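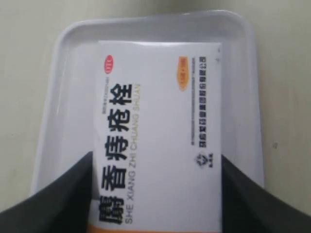
Wrist cam, box in the tray, title running bottom to top

Text detector picks the wrong side of the box, grasp yaw flips. How to fix?
Posted by fluststead_dev – October 21, 2018

Hi all. Pick and scan job, medicine boxes in a white tray, scanner on the table. Pipeline is: wrist cam → text detector → box yaw from the longest text line → grasp → turn the barcode to the scanner.

Trouble is the yaw. With the wrist view the big Chinese title comes out sideways and so does the pinyin line next to it, and the estimate jumps 180 degrees between frames. Planner then throws out the path it had and starts again. Out of 100 dry runs in sim I got 7 with no flip at all. Timeout error is 3311 if that means anything to anyone.

Already tried a median filter over the yaw. Made it worse I think. Image is a bit soft up close too, small print is just mush.

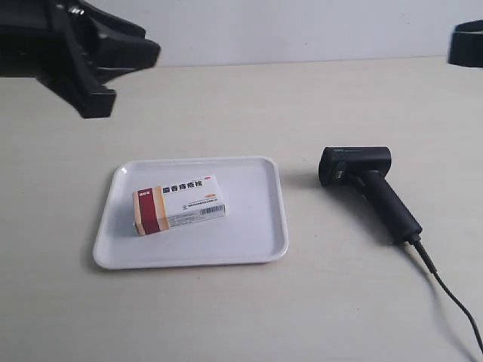
Side view, same tray, scanner to the right with its cable

From the side the barcode is easy to see but that camera isnt calibrated to the arm yet. Should I fix that first or keep fighting with the text?

Ilari Vuorinen
You can't median filter an angle that wraps. One sample at 179 and one at -179 and you're nowhere. Do it in two steps:

First get the axis only, from the box outline, mod 180. Double the angle, average the sin and cos, halve it. Stable even on a blurry image.

Then settle the direction seperately. Use something that isn't symmetric – the orange band at one end of the face would do, or the red OTC logo near the other end. Vote over 50 frames, then latch it. Don't let the planner see the direction until it's latched, and don't unlatch in the middle of an approach.

And mask out the fingers before you fit the outline. They're dark and diagonal and right against the box edges in your wrist shot, any line fit is going to love them.

On the side camera, yes calibrate it, but for the barcode check. I wouldn't grasp from it.

skarnard_ops
white tray + white box is your problem. get a dark tray

Costigan
Dark tray helps the outline but won't stop the flip, that's the wrap thing above. Had the same on Flanska – we were replanning on every new pose message. Put a deadband on it, so small pose changes just get handled by the servo loop and only a big one triggers a replan. Also check the timestamps on the wrist images. If the pose is looked up at "now" and not at capture time you get drift on top of everything else, and it looks a lot like bad detection.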